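Pinilent : corpus de critiques de films annotées

Version 2, mise à jour de mars

Présentation

Pinilent rassemble 3000 critiques de longs métrages rédigées en français, annotées au niveau de la phrase. Le corpus sert à l'étude de l'opinion dans les textes longs, en particulier lorsque l'auteur compare plusieurs films dans un même article. Il prend la suite du corpus Gondal, limité aux notules de programme et abandonné faute de textes assez développés.

Contenu

Chaque entrée correspond à une critique complète. Les articles portant sur plusieurs films ne sont pas découpés : un champ supplémentaire indique, phrase par phrase, le film visé. 281 entrées sont dans ce cas.

Champs

id : identifiant de l'entrée
texte : critique intégrale, UTF-8, sauts de ligne conservés
films : liste des titres, dans l'ordre d'apparition
cible : film visé par la phrase, ou « aucun »
polarite : entier de -2 à 2
aspect : jeu, scénario, image, son, montage, autre
divulgation : vrai si la phrase révèle un élément de l'intrigue

Les titres suivent la graphie de l'auteur. Aucune note chiffrée n'est fournie ; celles qui figuraient en fin d'article ont été retirées du texte.

Provenance

Les textes viennent des archives du ciné-club de Pirkerholm et de la revue en ligne Brileck, avec l'accord écrit des deux rédactions. Les signatures ont été supprimées. Les critiques de moins de 4 phrases sont exclues, de même que les entretiens et les comptes rendus de festival sans jugement sur un film précis.

Annotation

Chaque phrase a été lue par deux annotateurs travaillant séparément. En cas de désaccord sur la polarité, un troisième tranche et la valeur initiale est conservée dans un fichier annexe (desaccords.tsv). L'ironie est annotée selon le sens visé, même si la formulation littérale est élogieuse. Les résumés d'intrigue reçoivent la polarité 0, y compris pour les personnages que l'auteur présente comme antipathiques.

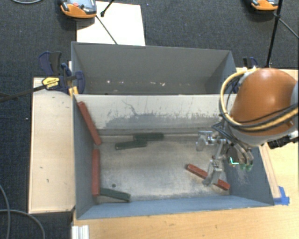
Brileck a fait savoir, à la relecture de cette fiche, que la polarité 0 appliquée aux résumés lui paraissait trop stricte : un critique qui raconte l'histoire en s'attardant sur les invraisemblances porte déjà un jugement, et l'annotation devrait en tenir compte. La consigne reste inchangée dans la version 2. Les phrases concernées peuvent être repérées par la combinaison aspect = scénario et polarite = 0.

Limites connues

Le drame est surreprésenté, le documentaire presque absent. Les critiques de Pirkerholm sont plus courtes et plus favorables que celles de Brileck ; il est conseillé de séparer les deux sources à l'évaluation. Le champ divulgation est peu fiable pour les adaptations littéraires, les annotateurs n'ayant pas tous considéré la fin du livre comme connue du lecteur.

Modifications depuis la version 1

Ajout du champ cible
Correction des apostrophes dans les textes de Brileck
Suppression des doublons entre les deux sources
Fusion des aspects « musique » et « son »

Utilisation

Usage réservé à la recherche et à l'enseignement. La redistribution des textes intégraux est interdite ; les annotations seules peuvent circuler, à condition de citer Pinilent et le numéro de version.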